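Workshop notebook, big room, October 2021

Okay, writing this up before I forget which bits I wanted to change. The plan was to get the side wall sorted: the white table, the stool, whatever is lying on top, and the cables that keep creeping out across the floor. I've been putting it off since we moved over from the Jerari building. 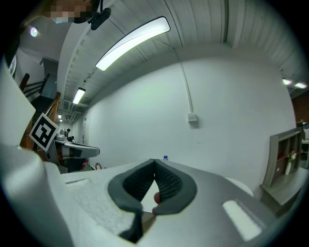
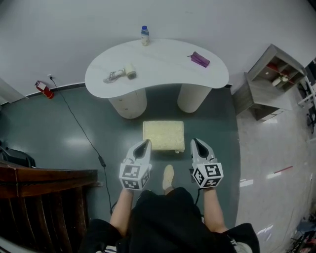

Entered by the bench lead, Vurkomano workshop
Filed under: room setup, furniture

So, the table. I like the curvy one a lot more than I thought I would! When it came out of the Etness order I figured it was a lobby piece and that we'd be stuck with it, but the kidney shape is kind of great against a wall. You can tuck yourself into the curve and reach both ends without shuffling. The two fat round legs are the catch. There's a gap between them and that's where the stool goes, and if the stool is a bit crooked you bang it on a leg every time. I measured the gap and the stool, wrote both on a scrap of paper and lost the paper. Do that again.

The stool is the low cream-yellow one with the spongy textured top. Comfy for a short sit, too low for working at that table (my chin is practically on it). I'd keep it as a footrest or a place to put a box down, and bring over one of the taller ones from upstairs.

Tabletop stuff, where I want it to end up:

Bottle with the blue cap: back edge, middle. It can stay, but it needs a label. I have a rule about bottles with no label and I break it constantly.

White cable: coiled, left side. Try one of the Hamdy ties on it, the wide kind. The skinny ones slide right off.

Little cream roll: next to the cable is fine for now, but standing up. On its side it's going to go for a walk sooner or later.

Purple thing on the right: goes in the drawer when we get a drawer.

Then the floor. I love that dark teal-gray but it's shiny and it shows everything, lights included. The long black cable from the wall outlet is my real complaint. It cuts down across the open floor with the little inline switch sitting out there where a foot will find it. I'd like it run along the baseboard and brought out at the end of the table. We have 29 stick-on clips left from the last go and I think I need 8 of them, so no need to order. Keep everything clear of the extinguisher while doing it. Nothing gets leaned under there, not even for a minute, and yes I'm mostly writing that to myself.

Bigger picture, the room is so white. White ribbed ceiling, white walls, those long bright fixtures. I'd forgotten how much wall there is in the middle with only the one skinny conduit running down to its box. I keep wanting to put shelves up. Would need to stay well off the conduit, and I'd want to leave the stair side open too. A cork board might do it, cheaper and easier to move. Shelf quote came back at 923 with brackets, which made me sit down on the spongy stool for a while.

To do before December:
Cable to baseboard
Label for the bottle
Taller stool
Price a cork board
Remeasure gap between legs, write it HERE: ____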